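Search notebook Enter keyword Go

January 2018
Mirjam Strebel

Review import, Barbridge shop -> new pages. Second go.

Started with the export Konrad left on the share. 3,784 reviews, all shops together, books and everything else. First run died on the quote marks again, same as last time. Somebody pasted half a chapter of a novel into the review box and the parser took the opening quote and ate everything up to the next customer. Fixed by hand in the export, then put a proper escape in the script so it doesn't need doing by hand. Ran clean after that.

Product pages with nothing on them now show "no reviews yet" and the button. Good. Pages with one review show the average as 5.0 out of 5 in huge type, looks silly. Wendelin wants the average hidden until a product has 3. Fine by me, did it. Gertraud does not agree, says the small presses only ever get one or two and they'll think we lost them. Left it at 3 for now, it's one line in the settings if we change our minds.

Old star problem: Mösli pages used half stars, the rest of us never did. Rounded down in the first import, which made the Mösli people look worse than everybody. Now storing the half and only rounding for display. Check the sort order though, I think "highest rated" is still using the rounded one.

Duplicates. Matched on customer + product + first 40 characters of text. Catches most. Does not catch the man who reviews every volume of the Flellberg mysteries with the same sentence, and shouldn't, they're different books. Does catch people who edited a typo in the last line. Keep the newer one.
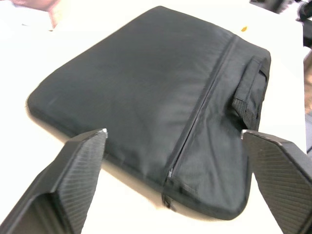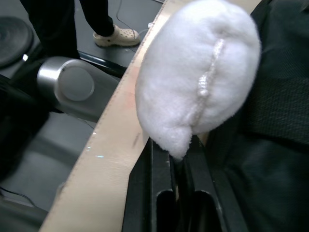

Black zip case first, white plush second.

Editions are still a mess. Hardback, paperback and ebook of the same novel each have their own reviews and customers complain about print size on the ebook page. Leopold's suggestion: share reviews across editions but print the edition name under the customer name. Tried it on 6 titles on the test server. Works, looks ok on a phone, bit cramped on the tablet width. The translated ones must NOT be shared, somebody reading the German has different complaints. Need a flag for that, the catalog doesnt have one. Ask Konrad if the language field can be trusted. Last August it couldn't.

Spoilers. Gertraud went through the novels by hand and marked the bad ones. Collapsed text with "show anyway" works in everything except the printable page, where it just prints the ending. Removed the reviews from the printable page altogether.

Returns link: moved it out of the review box and down to the footer with delivery rates. Too many people were typing their return requests in as one-star reviews. Order numbers, home address in one case. Took that one down right away and told Leopold. Should probably search the rest of the export for anything that looks like an address befor we go live. Not done.

"Recently viewed" is still showing items from the Dudholm test account to logged out users. Cache, I think. Cleared it, came back. Cleared it again and restarted the front server, gone so far.

To do:
- sort order, half stars
- language flag (Konrad)
- address search in export
- button says "Write a reveiw" on the ebook template, fix
- ask Wendelin who answers when a publisher writes in about a bad review, me or Gertraud

Backup of the old table is in the Barbridge folder, don't delete it until the editions thing is settled.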